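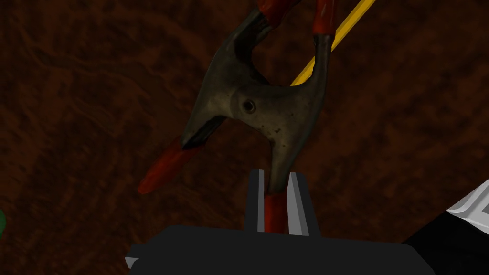
### 4.2 Do tool libraries replace purchases?

The usual claim is that each loan from a tool library stands in for a sale. Carnegie and Testa repeat it for Odolstead, where 3,518 loans were logged over the study period, and multiply that total by an average retail price. We doubt the result means much. A loan is easy to record; a purchase that never took place has to be guessed at.

The guess is weakest for cheap items. Small hand tools, such as spring clamps with sleeved handles (Figure 3), cost little, and many borrowers may own a few already. Of the 400 members who were sent our questionnaire, 84 answered the question on what they would have done without the library. More than 8 of them ticked both "bought one" and "borrowed from a neighbor," though the form asked for a single answer. Cifuentes treats replies of this kind as half a purchase each. We can find no good reason for the half and have left them out.

Larger tools make a better case, but even there the evidence is thin. Members who borrowed a floor sander often wrote that they would have rented one, and a rental is not a sale. Others would have put the job off. Mancuso's figures for Coltent show the same pattern, and his text still speaks of "avoided purchases" throughout.

There is also the matter of who replies. People who like a service tend to fill in its forms - and to remember it kindly. Until loan records can be matched with household spending, we would treat the savings reported for both towns as an upper limit.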